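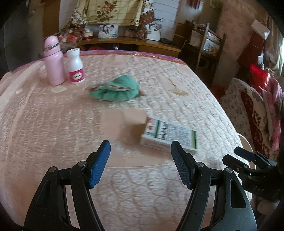
Why put a film out on disc when most people stream?
The people who still buy discs buy a lot of them, and they tell their friends which ones are worth having.

Notes for Friday, ten-minute slot. Skip the intro if Kamlesh Joshi has already done it.

Start with the film. Plullance is a low-budget thriller about a ferry crew. It played in a handful of theaters and went to streaming in November. Hardly any reviews. Brilero picked up the disc rights after that, so we were selling something people could already watch at home.

First pressing was 2,207 copies. We sold 1,423 of them through our own store and the rest went to shops. Pause here, people will want to write that down.

What went on the disc: the film, a director's commentary, 10 deleted scenes and a short piece on the sound mix. The commentary got the most mail. The sound piece cost the most and got two emails. I would still do it again, but shorter.

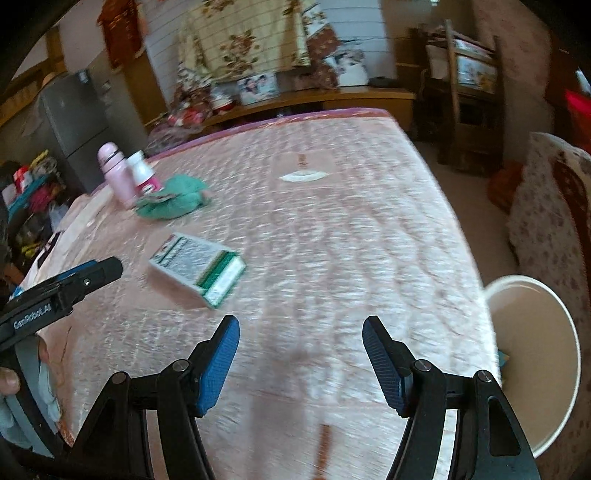 Packaging is where we lost time. The first sleeve had a gloss finish over a pale drawing of waves, and under store lights you couldn't read the title. Look at the tabletop on the slide – clear glossy sheet, pale pattern underneath, white reflections scattered across it. Our sleeve had the same trouble. We went to matte for the second proof and kept it.

Gernaler handled the authoring. Ask for a check disc early and play it on an old machine as well as a new one. Our menu froze on the old player in the office. The fix was small – one bad button link – but it moved the release back a week.

Subtitles: get them proofread by a person who hasn't seen the film. Ours had the captain's name spelled two ways.

If there's time, mention Pal, the next title. No date yet. Don't promise the commentary, the contract isn't signed.

Questions. Someone will ask about 4K. We priced it and passed for this one.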